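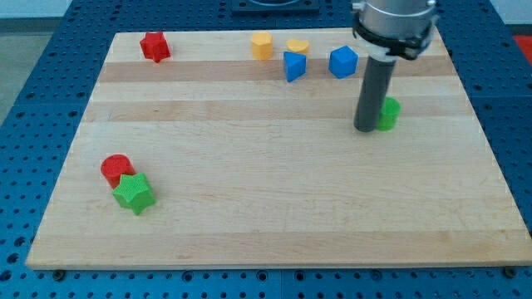

Katherine Cáceres wrote to ask whether we would be doing the book sale again this year, and if so, could somebody please put the mysteries on a table she can reach without kneeling. Yes to both, Katherine! Your note got passed around the office and I think it made everyone's afternoon, and the mysteries are moving up to the long tables by the windows, where the cookbooks used to be. The cookbooks are going across the aisle, so please don't panic if you come in looking for them and find Agatha Christie.

The Mussa Reading Fund's summer sale opens in July in the lower hall of the Prulau Community Center, and as always the money goes to home delivery for readers who can't get out to a branch. Last year the sale paid for 600 deliveries, counting the large print bags and the audiobooks that go out in those padded green mailers (which we would love to have back, by the way, if you find one behind the sofa). This year we are hoping to reach 1000. It's a big jump, I know, but the waiting list has grown since winter and we would hate to tell anyone they have to wait until fall for something to read.

So, books. We would be very glad of yours. Novels go fastest, and so do picture books, gardening, local history and anything with a ship on the cover. Puzzles are welcome if you're fairly sure all the pieces are there. We can't take encyclopedias, magazines, or textbooks more than a few years old, and we also have to say no to anything that has spent time in a damp basement, however dear it is to you. Bring your boxes to the side door on Busar Street between 10 in the morning and 4 in the afternoon and ring the bell. Please pack them small. A wine carton is just about perfect, and our backs will thank you.

The preview evening is back too, and it's a bit longer than last time because so many of you said you had only made it as far as the biographies when the lights went down. Tickets are $30, doors open at 6, and there will be lemonade and the cheese straws that people keep asking us about. (The recipe is in the community cookbook, which will be on sale at the front desk, so you can see we've thought this through.) Everything you buy that evening is at the marked price, and then on the last afternoon of the sale whatever is left goes for a dollar a bag.

We also have a very kind offer to tell you about. Traltex, the office supply people out past the fairgrounds, will match every gift made to the fund while the sale is running, dollar for dollar. If you give $49, that covers a year of monthly deliveries to one reader, and with the match it covers two. You can give at the sale or by mail, and if you write a name in the memo line we'll put a bookplate with that name in one of the new large print titles. Several of you did this last year for parents and grandparents, and one for a much-missed high school English teacher, and they were lovely to read while we were pasting them in.

If you'd like to help with sorting, call the office and leave your number, and tell us which mornings suit you. Sitting-down jobs are available. Coffee is on from 9, and you're allowed to set aside two books for yourself before the doors open, though we do ask that you pay for them.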